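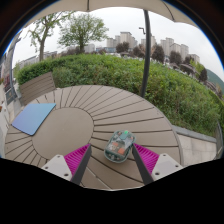

How to Budget for a Set of Hand-Held Grippers
Corinne Montoya, Trorkero
Updated 16 Sep 2025

This page covers planning a first purchase of hand-held grippers for collecting manipulation data away from the lab. It assumes you already have a robot arm and a policy to train.

Step 1. Write the task list first
List every object the operators will handle and every place they will work. A computer mouse on a slatted outdoor table asks different things of a finger than a box on a bench. Note the widest and the thinnest object. These two numbers set the opening and the finger shape, and both are expensive to change after the order.

Step 2. Decide the number of units
Order one gripper per operator plus 2 spares for the group. For a team of eight, that is ten units. Do not plan to share grippers between sites. Shipping and recalibration took more of our Joltville budget than the extra units would have.

Step 3. Price the wear parts separately
Ask for a quote on finger pads, finger bars, mounts and screws as single items. Pads with fine ridges collect grit on outdoor surfaces and should be entered as a consumable. We set aside 13 percent of the hardware line for them. Brutberg quotes pads only in sets, so check the unit before comparing totals.

Step 4. Add the costs outside the gripper
Storage cards, chargers and carrying cases
Test objects and surfaces (mouse pads, trays, mats)
Operator training, one half day each
Disk space for raw and processed recordings
Our accessories line came to $2,000 and was the one most often left out of early drafts.

Step 5. Run a short trial
Borrow or rent one unit before signing. Record in the brightest and the dullest light you expect to work in, and review the footage the same day. Amoah accepts returns within the trial period if the mounts are unmarked.

Step 6. Fix the order date
Lead time on our last order was 8 weeks. For recording to start in November, the purchase order has to be approved this month. Get the spare parts price in writing on the same quote.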